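Let the old captain go where he likes

July 1, 2025

I have been going to see Rombridge play for 20 years now, mostly from the same cold corner behind the goal, and I can't remember a summer when so many people I'm fond of were this cross with one another. All because our captain, Karpenko, has said he'd like to finish his career at Galtness, a club we have looked down on (a little unfairly, I admit) for as long as I've held a ticket.
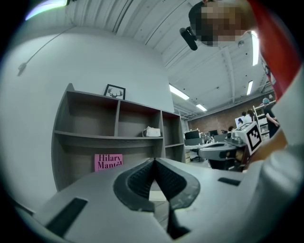 Does a player owe his club his last good seasons?

He owes it honest work for as long as his contract runs, and after that a handshake. Karpenko has given us 6 seasons and more than 200 matches, plenty of them with his knee strapped up, and his contract ends in July. I'd have loved one more year, of course I would! But I have changed jobs myself, for a shorter drive and a kinder boss, and my old office didn't burn my scarf in the parking lot.

What bothers me more is the price of staying loyal from our side of the fence. A season ticket now costs 599, and the shirt, with Brirus across the front in letters you could read from the moon, is extra. The club sells us the idea of family every spring and then talks about "assets" when a player turns thirty. I don't blame a man for noticing that - I only wish more of us in the stands had noticed it sooner.
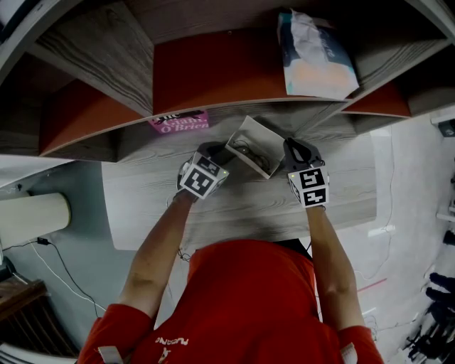 Lesia Mykhailiuk wrote to me after my last column to say that I was being soft, that he could have picked any club in the country except that one, and that her son had cried over his cereal. I felt for the boy, and I wrote back to tell her so. Still, I think he'll be clapping with the rest of us when Karpenko comes back in the wrong colors and walks over to our corner first, as he always has. I'll be there with my flask, and there's room on the bench beside me if they'd like to come.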